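Speaker notes: "Small rooms, long stories"
Talk on the Besura games, evening session, 19 February 2024

(Wait for people to sit. Say hello. Thank Gudrun Rønning for the invitation and for sorting out the microphone.)

Good evening, everybody, and thank you for coming out. I'm going to talk about visual novels, and mostly about one series that I've loved for longer than I'd like to admit, which is Besura. If you've played it, you're among friends. If you haven't, I'll try very hard not to spoil the second one, though I make no promises about the first!

So, Besura is set in a boarding house in a harbor town called Wamport. You play the new lodger. You unpack, you meet the landlady, you drink a great deal of tea, and for the whole first chapter that's the game. I remember sitting there clicking away and thinking, well, surely something will happen soon. And then I looked up and it was past midnight and I cared enormously about whether the landlady's sister was going to write back.

(Pause. Ask who has played it. Don't rush this, people like to put their hands up.)
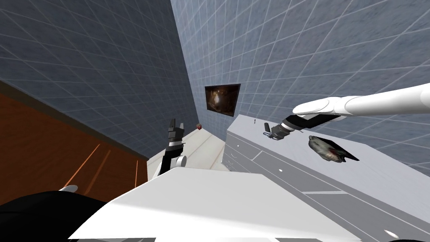
The part I most want to get to tonight is how the game handles its choices. There are 590 of them if you add up every route, and most look like nothing at all. Do you leave the hall light on? Do you ask about the letter now or after supper? The game never tells you which ones it's keeping track of. Sigrun Aasen, who wrote the script, has a lovely way of letting a choice sit for hours and then bringing it back in one line of dialogue, so quietly that you could click right past it.

(If time is short, skip to the ending question.)

I should say a word about the extra episodes too. There are two of them, both set after the main story. The first follows the sister to Flenum and takes an evening to read. The second came out in November and goes back to the house, and it's the one people argue over. I'm very fond of it myself. You can read either one on its own, but please do play the main game first, because half the pleasure is walking back in and knowing where everybody sits.
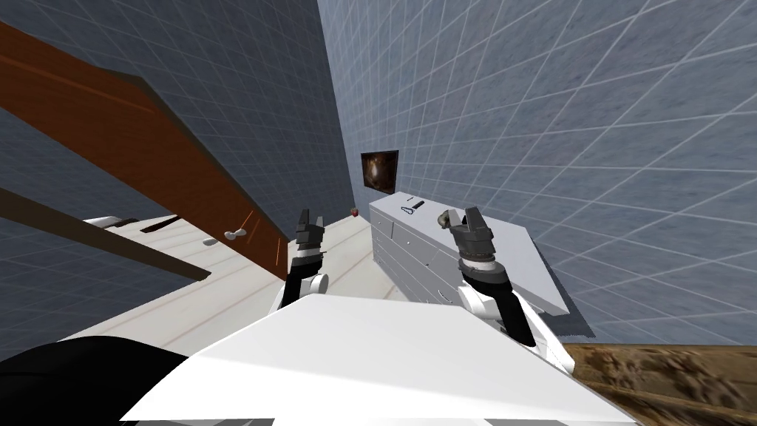
Chapter nine is where I lose people, so let me slow down here and have a sip of water. It's the long one, the one where you're up in the landlady's bedroom and the story asks you to look through her things. It's a quiet chapter with very little music, and the writing leans on objects all the way through. Think of the small thing held in the tip of that gripper, just above the white cabinet: one little item, picked out from a whole room, and straight away you want to know what it is. Aasen does that to you over and over. A button, a ticket stub, a key that's too small for any door in the house. She gives you the object first and lets you stew, and the person it belonged to comes along a good while later.

(Read the ticket stub passage aloud. Slowly! I always gallop through it.)

Now, the ending question, which somebody is bound to ask anyway. Does the sister come home? I've gone back and forth on it for years. On my first time through I was certain she did. These days I think the last screen is the lodger remembering an earlier visit, and the coat on the hook is the clue. I'd love to hear what you all make of it.

(Questions. Repeat each one into the microphone for the back rows. Remind everyone that the coffee is in the room next door and that Gudrun has the sign-up sheet for the reading group.)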